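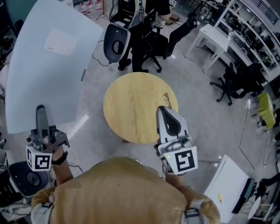 Chapter 5
Tables, Chairs and the Space Between Them

Ask a group of people to draw the room they work in, and almost all of them will draw the furniture first. Tables come out as neat shapes, chairs as smaller shapes tucked beside them, shelves as a long box against a wall. Very few people draw the floor. Yet the floor is where a room is won or lost! It is where we walk, roll, kneel, reach and turn around, and it is what this chapter is about.

In Chapter 4 we measured single pieces of furniture and looked at how each one fits the body. Now we put the pieces together in one shared room, with more than one person using it at the same time, and things get much more interesting.

Start with the round table. The one in the opening photograph has a light yellow-oak grain and a pair of thin-framed glasses lying near its right edge. A round top has no corners to bump a hip on, and you can walk up to it from any side. That makes it a good choice for the middle of a room, where people come at it from every direction. The price you pay is along the walls: push a round table against a straight one and you get two awkward wedges of floor that are hard to use for anything (and very hard to sweep).

Curved tables, like the large white one in the same room, sit somewhere in between. They give you a long surface to spread out a sheet of paper, and the curve can steer people gently around it. I love these tables and I also curse them, because a curve that suits one layout can fight with the next.

Then there are the chairs. A five-star base on casters takes up more floor than the seat suggests, and the chair rarely stays where you left it. When you draw an office chair on a plan, draw two circles — one for the base, one for the space it needs to roll back when somebody stands up. Students nearly always forget the second circle.

Small side tables deserve a word too. Set in front of a tall shelving unit, a side table is a handy place to put something down while you look for something else. It is also one more thing to step around when you want the bottom shelf.

Gordon Leclerc, whose plans for the Harkano reading rooms appear later in the chapter, begins every job by marking the walking routes on bare floor with tape. Lăcrămioara Pană works the other way and starts from the surfaces people need, then trims until the routes open up. Both methods work, and you will try each of them.

What you will practice in this chapter

Drawing a room plan that shows furniture in use as well as furniture at rest
Finding the main routes and the places where they cross
Choosing between round, curved and straight tables
Keeping cables and small items out of the walking space

Before you read on

Pick a room you know well and stand in the doorway for 5 minutes while other people use it. Sketch their paths as lines, with no furniture at all. Keep the sketch — you will need it for the first project, where you lay the furniture plan on top and see which lines run straight into a chair.

Key terms: clearance, route, pull-back space, landing surface, floor plan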